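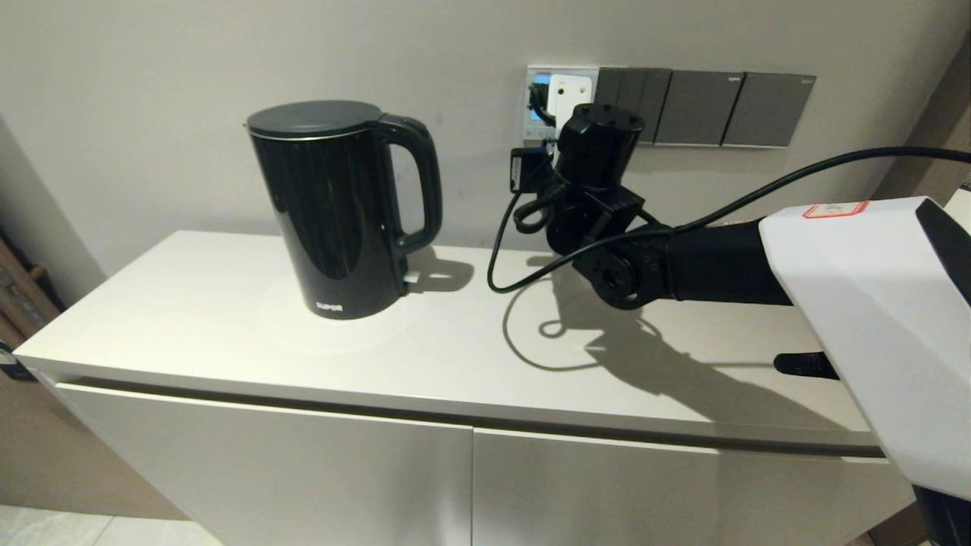 Does the Lotedon paperback have the same text as the Mada Press hardback?
It has the same chapters in the same order, but the paperback adds an afterword by the translator and drops the map.

Forum > Fiction in translation > Desmond Escobedo, The Salt Clerk

inkwell_jo
Started 2019-04-03

I put the answer to the usual question at the top so it doesn't get asked on every page. What I'm after is opinions on the afterword. I have the hardback, which I liked a lot, and I don't want to pay for the book twice if the new part is just a few pages of thank yous. Has anyone read it?

marrowby
I have both. The afterword is 15 pages. Most of it deals with the dialect in the harbour chapters and how the translator handled it. There are two pages on the ending which I found useful. If you borrowed the book from me I'd tell you to read those two pages and skip the rest.

tallow_and_co
I'd say the opposite. The dialect part is the best thing in it. The two pages on the ending explain something the author clearly wanted left alone. I wish I hadn't read them.

marrowby
He approved the afterword though. It says so on the copyright page.

tallow_and_co
Approving it isn't the same as wanting it. Authors approve all sorts of things to get a paperback out.

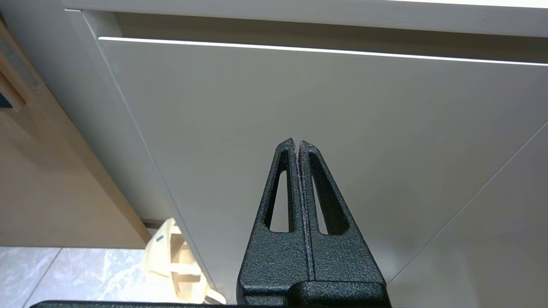 Reading time: 11 minutes

That's what the Haddad Review site gives for its long piece on the book, which I've just finished. It is mainly a review of the paperback, and the reviewer quotes a fair chunk of the afterword, so Jo could read that first and save the money. It also covers the earlier novel, The Ferry Tax, which is out of print in English. The reviewer thinks The Ferry Tax is the better book. I can't agree with that. It has a good first half and then everyone goes to a wedding for 40 pages.
- pellwood

inkwell_jo
Thanks, I'll look it up. I didn't know there was an earlier one in English.

gransmoor
There was, from a small press that closed. The print run was 200 and I have never seen one under a silly price. My library got me one on loan from another county, it took five weeks. The translation is by a different person and it reads like it. All the jokes are flat.

pellwood
I thought the jokes were fine.

gransmoor
Then you've got a higher tolerance than me. The one about the goat doesn't work at all in English. In the second book she would have changed the animal.

marrowby
Can we stay on the paperback? The other thing to say is that the type is smaller. My hardback is comfortable to read in bed and the paperback isn't. The margins on the inside edge are tight as well, so you end up cracking the spine.

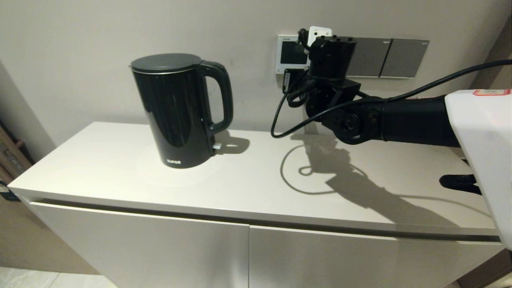
quillfeather
I went to the reading at the Nirkdale festival in September and somebody asked him about the map. He said he drew the first version himself and never liked how it was printed, so he was glad to see it go. He read the chapter with the broken scales, in both languages, and then the translator read a bit of the letter from the sister. She said she had redone that letter more times than anything else in the book.

tallow_and_co
That's a shame about the map. I used it all the time. I couldn't have told you which side of the river the clerk lived on without it.

quillfeather
He lives on the north side until chapter nine and then moves in with the brother.

marrowby
South side, surely. He crosses the bridge to get to work and the salt office is on the north.

quillfeather
The office moves too. It's in the chapter where they carry the ledgers.

marrowby
I'll check tonight, but I don't remember it that way.

inkwell_jo
I've got the hardback next to me. On the map the office is marked on the north bank and there's no second one. The ledgers chapter does say they were taken "over the water" though, so you may both be right depending on when.

gransmoor
So the map is wrong from halfway through. No wonder he didn't like it.

inkwell_jo
I've decided to keep the hardback and read the review for the afterword. If anyone has a loan copy of The Ferry Tax due back soon, please say which library, as mine has nothing listed.

pellwood
Mine goes back next week. I'll message you the details.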